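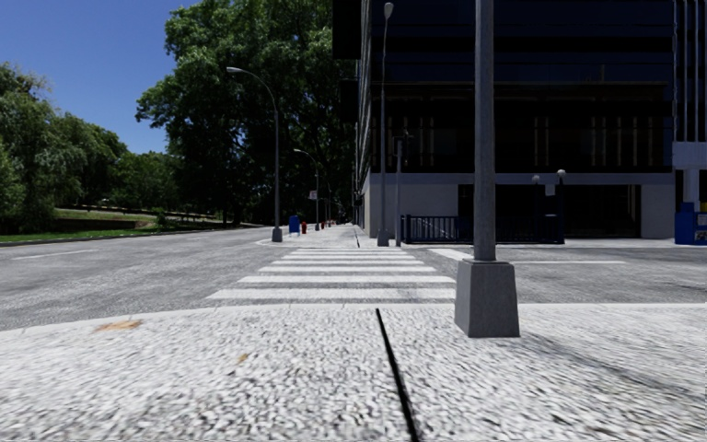 Windley sit-stand desk by Niltance: our review after a winter of use

When our little accounting office moved across Tivville in December, we finally had an excuse to get rid of the old desks. They had come with the previous lease and I won't say a kind word about them. We ordered the Windley from Niltance for the whole team, and I've been meaning to write this up ever since – people who visit keep asking what we bought!

Let me start with the assembly. The legs arrive already joined to the crossbar, so most of the work is flipping the top over, lining up the holes and driving in a lot of screws. My own desk took me 2 hours, including a long break when I discovered I had put the control box on backward. The booklet is mostly drawings and the one on page four is much too small.

Once it's up, it's a lovely thing to work at. The motor makes a soft hum that you stop hearing by the second day, and I can raise the desk while a colleague is on the phone next to me without getting a look. The top is deep enough for two monitors and a stack of folders, with room left over for lunch. I stand in the mornings now and sit after lunch, which is more standing than I ever expected of myself.

There is some wobble at full height. I'm on the short side and never take it up that far, but our tallest coworker notices it when he types hard (and he does type hard). Pushing the desk against a wall helped a bit. We also tried the Pascu, a cheaper desk from a local showroom, and that one shook at any height, so I'd still call the Windley the steadier of the pair.

The cable tray is my main complaint. It's shallow, it hangs on clips, and one of mine popped off the first time I leaned down to unplug a charger. We ended up buying deeper trays separately, and I do think a desk at this price should come with a decent one.

About that price: we paid 248 dollars extra per desk for the larger top, and I would do it again, especially for anyone who still handles paper. The whole order came to a little under 3,000 dollars with delivery. The delivery crew carried everything up to our floor and took the cardboard away with them, bless them.

If you can, go and try one in person before ordering, and bring your tallest coworker along. Mine is staying right where it is, next to the window, with a new plant on it.

Posted Sat 27 May in Office Furniture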